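Remembrance & Local History > Nastville Mill Fire

February 2025, posted by murdo_swanson

Went to the memorial evening in December and I'm still chewing on it. They read all 46 names, which took forever in that cold, and my aunt cried the whole way through. But why no survivors at the microphone? Two were sitting right there!

kusix_kid: They were asked. My grandpa said no, he hates crowds.

murdo_swanson: Fair enough, but the Bunnag family told me they never got a call.

oldferry5: I thought the quiet was right. 400 people and hardly a cough.

Related threads
Zastorov cemetery, who looks after it now?
Names missing from the Kusix plaque
Survivor tapes, where to listen

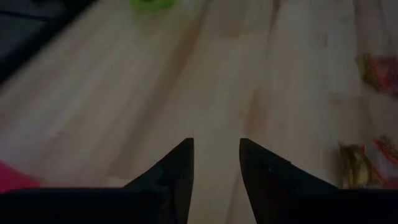 Daranee Ratanaporn: Murdo, I'm with you on this one. Let them speak next winter if they want to, even for five minutes.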